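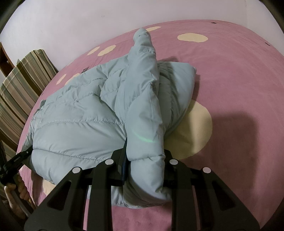

Puffer jacket (folding and storing)

A puffer jacket, or quilted jacket, is a padded coat sewn into channels called baffles, with down or a man-made filling inside. I've kept this entry to folding, as the history has its own page (and I do go on a bit there!).

Sleeves

I always start with the sleeves, on the bed, where there's room to spread out. A padded sleeve loves to twist, so take it by the cuff, pull it straight and lay it across the body of the jacket. Do the other one the same way, then tuck the hood in if there is one.

Long fold

Next comes what my gran's old Dilell household book calls the long fold: sides in to the middle, then smoothed flat with your palms until most of the air has gone. On a polka dot blanket, a pale quilted band like this one looks more like a folded sleeping bag than anything you'd wear.

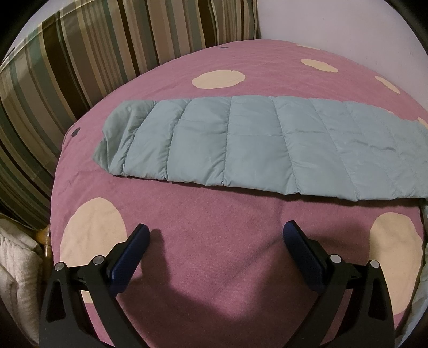
Rolling

From the long fold you can roll from the hem up, or fold over 2 more times for a drawer. I'm a roller myself – my Pinto weighs 224 grams and goes into its own pocket.

Storage

Don't leave down squashed all summer. Mine comes out of its bag in April and hangs loose in the wardrobe.

See also: Gilet; Sleeping bag; Duvet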